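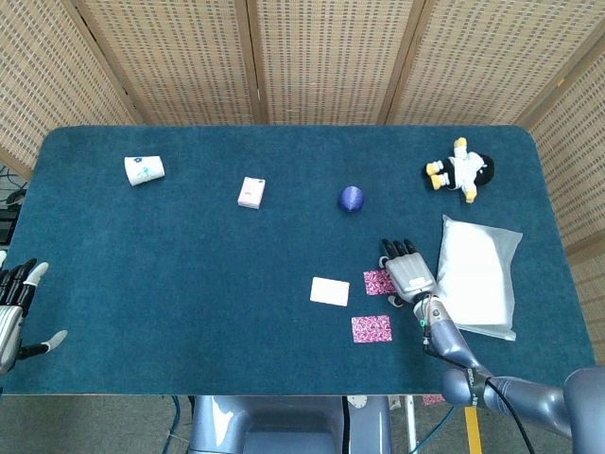
1/14
Pascal Oltmanns, process engineering, returns floor at Fisitari, Bendesar site. Notes on running a two-arm robot at a sorting table, mostly on what it did to the job descriptions. Numbers are ours and come from one site.

2/14
Returns are a mixed-goods problem. A ball, a plush toy, a bagged pillow and a flat card can all be on the felt at once. Each needs a different grasp. Conveyor-style automation never got past our pilot stage for that reason.

3/14
Flat cards are the worst class. A card on felt has almost no edge to get under. The fingertips have to press, drag and pinch, and the thumb has to arrive late. A person does this without looking. The arm needs a planned approach for it.

4/14
Bagged soft goods come second. The bag moves and the pillow inside it doesn't, or the other way around. Translucent film also gives the depth estimate trouble. We lowered the closing speed for anything in plastic and accepted the longer cycle.

5/14
Throughput: 245 items per shift at the robot table in February. A manual table does 317 on the same mix. Anyone quoting you parity on mixed returns should be asked what was in the mix.

6/14
So why keep it? The evening shift had open positions through most of the winter. The table runs in the evening with one attendant, who also covers the label station. Before that, evening returns sat in cages until 6 a.m. and the morning crew started the day behind.

7/14
What changed for people, part one. The attendant role didn't exist before. It was written up as "monitoring," which was wrong. Most of the work is setting out goods, clearing failed grasps and deciding whether an odd item goes back on the table or to a manual bench.

8/14
Part two. Edeltraud Stöcker has run returns training here for longer than I've been on site. She asked for attendants to rotate back to a manual table every 2 hours. Management wanted full shifts at the robot. We tried full shifts first. Late in the shift, attendants were slower to respond to a stop. Rotation is now in the schedule.

9/14
Part three, and less comfortable. The easy items went to the robot, so the manual benches got a harder mix. Their rate dropped and the bonus formula didn't know why. It took the works council and a month of back pay to correct. Change the formula before you change the mix.

10/14
Part four. Failure codes. The controller software (Morin) shipped with a long list, and most of it meant nothing to the person standing there. Edeltraud's group cut it down to what an attendant can act on: pick it up, turn it over, take it away, call maintenance. The full codes still go to the log.

11/14
Floor items. Things slide off the front edge, cards mainly. The arms don't reach down there, and we don't want a person reaching under them either. Procedure is to stop, confirm the stop, then pick up. Every item on the floor is logged as a drop even if a sleeve caused it.

12/14
Some small things that mattered more than expected: a dark table surface with no gloss, rounded corners at hip height, a folding screen behind the table so the vision isn't distracted by people walking past. The screen also cut the number of visitors stopping to watch, which the attendants had asked for.

13/14
Headcount, as I get asked. No one on the returns floor was let go. Two evening vacancies were closed without being filled. Those are different statements and both belong in the report. The internal version at first had only one of them.

14/14
Next for 2026: a second table, with the Diralus wrist we've been testing on thin goods. The attendants get a vote on where it stands this time. The first one is too close to the label printer and everyone who works there said so before it was bolted down. Grasp settings for bagged goods on request, I'll post them once they're cleaned up.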